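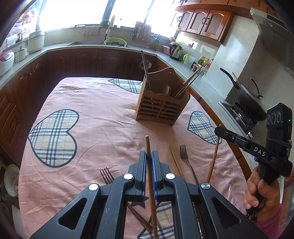 Prepared by Siham Abdelaziz, Facilities Safety Office
Reviewed by Viktória Lengyel
Applies to: Tromley Building, shared dining room and serving kitchen

Dining Room and Kitchen Inspection Checklist – March

The inspection was carried out on Saturday with the room closed to general use. Items are marked Satisfactory (S), Needs Attention (N) or Not Applicable (NA). Comments are given where the inspector considered them useful to the building manager. Items marked N remain open until signed off by the Facilities Safety Office.

Section 1. Exits and access

1.1 Exit doors open fully and without a key: S
1.2 Exit signs lit: N
Comment: The sign over the Hegyi Street door flickers. Replacement has been requested from the building electrician.
1.3 Walkways clear: S
1.4 Posted occupancy limit is legible: N
Comment: The notice still shows the limit for the former seating plan. The current limit is 32 persons. The old notice should be taken down when the new one is posted.

Section 2. Fire protection

2.1 Extinguisher mounted, charged and tagged: S
2.2 Fire blanket in its wall pouch: S
2.3 Smoke detector test: S
Comment: The detector nearest the serving hatch was slow to reset. Recheck at the next inspection.
2.4 Hood filters clean: N
Comment: Grease was found on the lower edge of both filters. The cleaning contractor, Plusisska, is to be reminded that filters are part of the monthly visit.

Section 3. Electrical

3.1 Outlets near the sink have ground-fault protection: S
3.2 Cords and plugs undamaged: N
Comment: The cord on the Zanda water heater is worn where it enters the base. The unit has been tagged and removed from service. It may not be returned to the counter until the cord has been replaced by a qualified person.
3.3 Extension cords not used as permanent wiring: S
3.4 Combined load on the counter circuit within 2,000 watts: S

Section 4. Tables, linens and utensils

4.1 Tables stable, with locking legs engaged: S
4.2 Tablecloths do not reach the floor in walkways: S
4.3 Chopsticks and other wooden utensils free of splinters and cracks: S
Comment: Wooden items that have become rough at the tip should be discarded – sanding is not an accepted repair.
4.4 Knives stored in the rack or a closed drawer: N
Comment: Two paring knives were left in the drying tray. Staff have been reminded.

Section 5. Floors and storage

5.1 Floor dry and free of loose mats: S
5.2 Shelving secured to the wall: S
5.3 Cleaning products stored apart from food: S
5.4 Step stool in good condition: NA
Comment: No stool is currently assigned to this room. Requests should be sent to the Facilities Safety Office.

Open items

1.2, 1.4, 2.4, 3.2 and 4.4. The building manager is asked to reply in writing within 20 days, stating the action taken on each item.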